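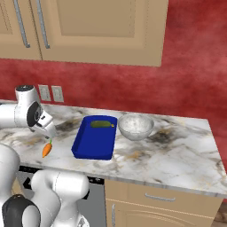 Re: [allotment-kitchen] Carrots going soft before winter

Hello all,

I answer between the lines, I hope it is readable.

> We lifted the carrots in October and put them in the shed in boxes of sand,
> as the leaflet from Drurker says. By the new year half of them were like
> rubber. Is the sand too dry? And should we cut the green tops or leave them?

Cut the tops, or twist them off with the hand, on the same day that you lift. The leaves continue to pull water from the root. I leave one centimetre of stalk and I do not wash anything.

About the sand: yes, I think it is too dry. I have kept carrots in this way from 2012, when we still had the plot at Grallusmont, and the first winter I lost nearly all. Now I mix a little water in the sand until it holds together in my fist — but no drops must come out. The shed should stay at 4 degrees or close to it. Mine is on the north side and has only a small window.
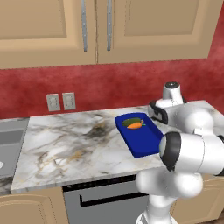 > Also, is it worth to freeze some of them?

For soup, yes. My order is always the same:

1. Peel and slice, not too thick.
2. Boil for two minutes, then straight into cold water.
3. Dry well and spread on a tray so the slices do not touch.
4. Freeze, then pack in bags of 200 grams.

I have used bags from Lemosier and also the cheap ones from the market in Strickland, and I did not notice a difference. Raw slices I tried once — the taste was like cardboard.

If somebody stores parsnips in the same box, please write how it went. I would like to try it this autumn.

With kind regards from plot 3080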